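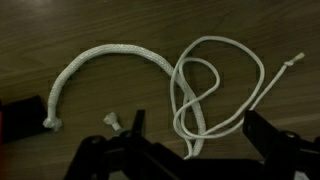

I've had a season ticket at Mendov for long enough to remember when an injured player was just an injured player. You'd read that his hamstring had gone, you'd groan, and then you'd look to see who was next on the teamsheet. Now we get a bulletin every morning, and I'm sick of it.

Take Mathis Pichon. He did his ankle against Wumden in the first week of November and the club has put out five updates on it already. Five! He's walking, he's on the bike, he's "responding well". Then he isn't in the squad and everyone on the forum goes mad, as if they'd been lied to (well, they sort of had).

My friend Edith Ccori reckons fans have a right to know, seeing as we pay for it. I do see that. A ticket isn't cheap and 3,069 of us turned up in the rain last time out, mostly to watch Pichon if we're being truthful. But I don't think buying a seat gets me a look at a lad's scan results. And it can't help him, can it? He's 23, he's desperate to play, and every time he opens his phone there's somebody asking why he's still limping.

What I'd like is one line when it happens and one line when he's back. Let the physio get on with it. In the meantime could we please talk about Cheng-en Chu, who has come in at left-back, played every minute of the last 388 and hardly put a foot wrong? I've heard more about Pichon's ice bath than I have about that cross against Dronent, and it was the best thing I've seen at our place in years.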